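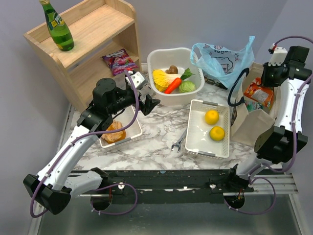

The Dreken mill opens its doors to the public one day each spring, and after three years of meaning to go (and one year of getting as far as the parking lot and finding out I had the wrong weekend) I finally made it inside. I bake at home, badly but often, and I go through a lot of flour. What I'd never done is think much about where the flour comes from. You look at a round golden-brown roll sitting in a white plastic basket, like the one at the top of the page, and you think about butter. You don't think about a five-story brick building on the river outside Padthorpe with the floors humming under your shoes. Well, I do now!

Getting there was easy enough. It's 22 miles from my place, most of it the old river road, and the signs start at the Wustby bridge. Park in the field on the left and not by the loading dock, where a man in an orange vest will turn you around in front of everybody. Ask me how I know.

They take you through in small groups and you have to put on a hairnet and, if you've got one, a beard net. My brother-in-law has one. He kept it on through lunch. You also have to leave your watch and rings in a little paper envelope with your name on it, and I spent the whole first floor worrying about my envelope.

Our guide was Achilleas Andreadis, the head miller, and if you get the chance to be in his group then take it. He started at the mill sweeping up in the summers and has been there ever since, and he talks about wheat the way my dad used to talk about left-handed pitching. He had a tray of grain with him and passed it around before we went anywhere, and made each of us bite down on one kernel. Hard wheat cracks. Soft wheat sort of gives. I had read that in a dozen cookbooks and it had never meant a thing to me until I felt it in my back teeth.

You start at the top, because the grain does. It gets carried up to the fifth floor and then comes down through the building a stage at a time, so the tour follows it down, which my knees appreciated once we'd done the stairs. The top floor is cleaning. It's dusty and surprisingly loud, with screens shaking out the straw and stones and whatever else came in from the field. There's a glass jar on the windowsill where they keep the odd finds: bolts, a belt buckle, half of a pocket comb. I could have looked at that jar for an hour.

After cleaning, the wheat gets a little water and sits in a bin overnight. This is called tempering, and it toughens up the bran so it comes off in big flakes when it hits the rollers. Achilleas said you can ruin a whole batch right there by hurrying. Someone asked how he knows when it's ready and he said there's a meter for it, and then he stuck his hand in the sample drawer anyway.

The roller floor is the one everybody takes pictures of. Two long rows of machines painted a kind of pea-soup green, with little windows in the front so you can watch the stuff go through. The first rollers have grooves and just crack the grain open. Then it's sifted, and the coarse bits go to the next set, and so on, back and forth between floors so many times that I lost track of which way was down. He opened a hatch at each stage and let us rub some between our fingers. First pass feels like cornmeal and bird seed mixed together. By the last one it was so fine it squeaked.

The sifters are one floor up from that (I told you I lost track) and they were my favorite. Big wooden boxes hung from the ceiling on canes, all swinging around in little circles together like they're trying to keep a hula hoop going. The whole floor moves with them. A girl in our group, maybe eight years old, started swaying along and pretty soon half of us were doing it.

Now the part I really came for. On the ground floor at the back they still have one pair of stones, put in by the Mitsotakis-Vlachou family back when they owned the place, and they run them on open day and a few mornings in February for the bakeries that ask. The stones do 500 pounds on a good morning. For comparison, a single packing line on the roller side fills 2,000 pounds before the crew has had coffee. It smells completely different back there, warm and nutty and a tiny bit like a barn. I bought two bags of the stone-ground whole wheat, still warm from the chute, and held one on my lap all the way home like a cat.

There was a tent in the yard with bread and soup. The soup was fine. The bread was a country loaf with a crust that fought back, and they had soft butter and a table of jams from the church in Wustby. Get the plum. The line was long by noon and they ran out of the seeded rolls before I got to the front, so if you want those, eat first and tour second. I did it the other way and I'm still a little sore about it.

A few gripes, since my sister reads this and says I like everything. The restrooms are two portable units for the entire crowd. There's no elevator to the upper floors, and the flyer should really say so in bigger letters, because a couple in front of us had driven a long way and only one of them could do the stairs. And the gift shop sells aprons in exactly one size, and that size is enormous.

I asked Achilleas at the end what he bakes at home and he said toast. Then he told me my dough is probably too dry, which was rude and also correct. I've made two loaves with the stone-ground flour since, adding a good splash more water than I used to and letting it sit half an hour before I knead. The first was a brick. The second one rose up over the edge of the pan and my brother-in-law ate four slices standing at the counter, no beard net.

Admission was free and the flour was cheaper than at the store. Bring cash for the tent, wear shoes you don't mind getting dusty, and get your envelope back before you leave. Mine was in the box right where I'd left it.

Posted April 24, 2022

Print this page | E-mail to a friend

22 shares | 3 comments

Related items
Plum jam, two ways
The river road by bicycle: Padthorpe to the Wustby bridge
Why my rye never rises
A wet morning at the Padthorpe seed swap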